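August 2, 2019

Day five of living out of boxes at the Pudthorpe house. The movers swore the last of it would come Wednesday. It did not come Wednesday. I called Mirngate Van Lines and a recording told me I was valued, then played me 30 minutes of pan flute.

So I have 32 cartons marked KITCHEN, most of which hold books, and one marked BOOKS, which holds a colander and the good towels. I packed these myself, so there is nobody to be mad at. I tried anyway. I was mad at the dog for a while.

The old place in Fikport is 1,051 miles behind me and I still reach for its light switches. Last night I walked into the hall closet looking for the bathroom and stood there a good long time before I gave up on it — the closet, I mean. The bathroom I found.

Ate cereal out of a measuring cup. Ate it again for supper. The stove works but I don't know which carton has a pan in it, and I'm not opening another KITCHEN just to be handed more Westerns.
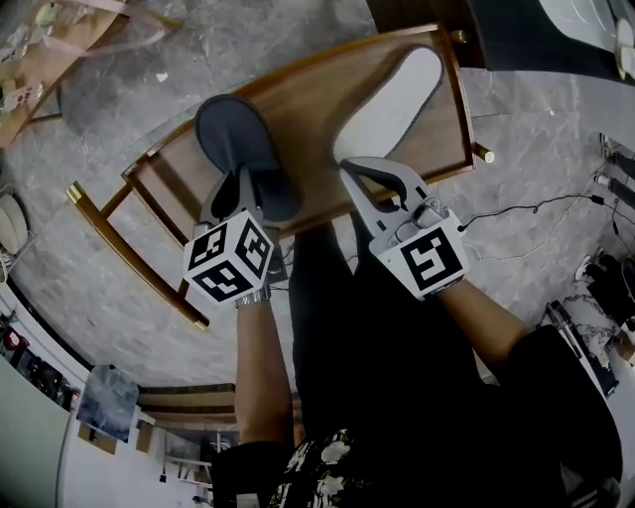

The water heater bangs twice at six every morning, like a landlord. The man at the hardware store said that's sediment. He said it the way a doctor says "hmm." I bought a flush hose from him and a bag of birdseed I didn't need.

Tomorrow I'll call Mirngate again. If they put me on the pan flute I plan to hum along. Also need: stamps, trash bags, a lamp for the stairs.

3 comments | 2 shares

Back to top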